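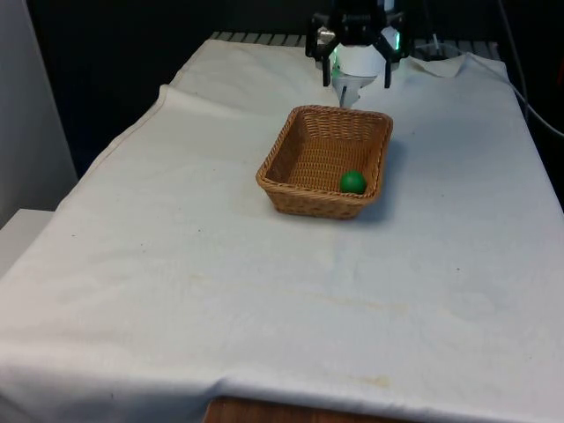

Can a learned policy tell on its own when a pick-and-place is finished?

Only if something in training gave it a notion of finished. Most imitation policies keep putting out actions until a timer, a person or a separate check stops them.

Posted in: Control & Planning
4 replies

skjelbred_i
I've been running the Fustora stack on ball-and-basket for a while and I don't buy the success numbers people post. Ours came out at 63 out of 100, scored by the built-in checker. The checker looks for green pixels inside the basket mask. So a green ball in a corner of the basket is a success, fine, but so is a ball seen over the basket while the fingers still have it. Trained on 1,258 demos, by the way, so please don't say "more data".

mansaF
Green pixels plus gripper width. If the fingers are open and the ball is in the mask, call it done. We've used that with Ornska and it's been good enough.

skjelbred_i
Good enough measured against what? If you scored it with the same rule, you've learned nothing.

mansaF
Against me watching the video. I disagreed with it on 5 episodes, all of them shadow on the cloth next to the rim throwing off the mask. I fixed the mask and moved on.

rmckinnon
Both of you are scoring the last frame. I'd want the ball inside and the gripper clear of the rim for a full second before anything counts. A wicker basket is light, and a finger hooked on the weave will drag it when the arm retracts. One still with open fingers tells you very little about that.

mansaF
A second of waiting on every episode is a lot of dead time. And the policy starts wandering if you let it run on.

rmckinnon
Then freeze the policy and keep the camera logging. Two separate processes – the checker shouldn't care what the policy is up to.

kvam_s
Has anyone tried the done-head in the Bostora release? The readme claims it replaces all this.

skjelbred_i
Tried it. It fires on arm pose. Take the ball away completely, send the arm over the basket, open the gripper, and it reports done with high confidence. I'd call that a timer with extra steps.

kvam_s
Was that with the wrist camera or only the fixed one?

skjelbred_i
Fixed only. I'll rerun with both and post the logs, but I'm not expecting much.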